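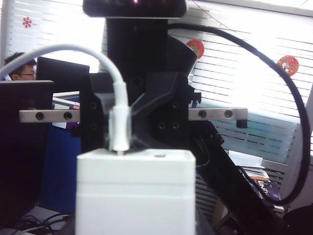

사무환경 회보 제20호

## 사용 검토: Savden 2포트 탁상 충전기

총무지원실은 4월부터 공용 좌석에 비치할 소형 충전기의 후보로 Savden 2포트 제품을 검토하였다. 평가는 차지훈 책임이 총괄하였으며, 사용 의견은 연구동 3층 근무자에게서 서면으로 받았다. 검토 기간은 3주이다.

### 외형 및 설치

본체는 흰색의 작은 직육면체로, 한 면에 USB-A와 USB-C 포트가 나란히 배치되어 있다. USB-A 포트의 내부는 녹색, USB-C 포트는 검은색이어서 규격을 구분하기 쉽다. 공용 좌석은 이용자가 수시로 바뀌므로 이러한 구분은 실무상 도움이 된다.

권장 설치 위치는 모니터 앞 선반의 상판이다. 책상 면에 직접 두었을 때에는 서류에 덮이는 경우가 잦았고, 포트가 벽 쪽으로 돌아가 있다는 지적도 접수되었다. 포트를 앞으로 향하게 두면 앉은 자세에서 바로 연결할 수 있다. 다만 본체가 가벼워 굵은 케이블을 연결하면 조금씩 밀린다. 마크심 코브자르 연구원은 바닥면에 미끄럼 방지 패드를 붙여 사용하였으며 이후 불편이 없었다고 회신하였다.

### 충전 성능

USB-C 포트를 단독으로 사용할 때의 표기 출력은 30W이다. 휴대전화와 태블릿 충전에는 충분하였으나, 노트북은 작업 중 잔량이 늘지 않는다는 의견이 있었다. 두 포트를 동시에 사용하면 USB-C 출력이 20W로 제한된다. 제품 설명서에는 이 내용이 뒷면에 작은 글씨로만 기재되어 있어 개선이 필요하다.
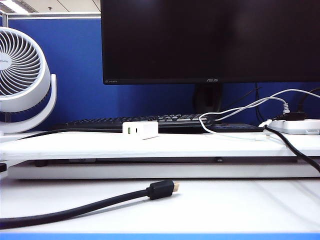 **질문.** 휴대전화와 무선 이어폰을 함께 충전하려면 어느 포트에 연결하는 것이 좋은가?

**답변.** 휴대전화는 USB-C 포트에, 이어폰은 USB-A 포트에 연결하기를 권장한다. 이어폰은 소비 전력이 작아 USB-A 포트로도 충전 시간에 큰 차이가 없다.

### 케이블 정리

케이블은 제품에 포함되지 않는다. 짧은 케이블은 선반 위에서 기기를 사용하며 충전하기에 알맞고, 긴 케이블은 여분을 선반 아래 공간에 넣어 두는 편이 낫다. 나쓰미 오구라 선임은 흰색 케이블로 통일할 것을 제안하였으나, 규격이 다른 케이블이 섞일 우려가 있어 색상 지정은 보류하였다. 비교 대상이었던 Hovura 제품은 케이블이 본체에 고정되어 분실 염려가 적은 반면, 단선 시 본체 전체를 교체하여야 한다.

### 종합 의견

휴대기기 전용 충전기로는 비치에 적합하다고 판단한다. 노트북 충전이 필요한 좌석에는 기존 어댑터를 유지한다. 구매를 희망하는 부서는 좌석 번호와 필요한 케이블 규격을 적어 총무지원실 비품 담당에게 신청하기 바란다.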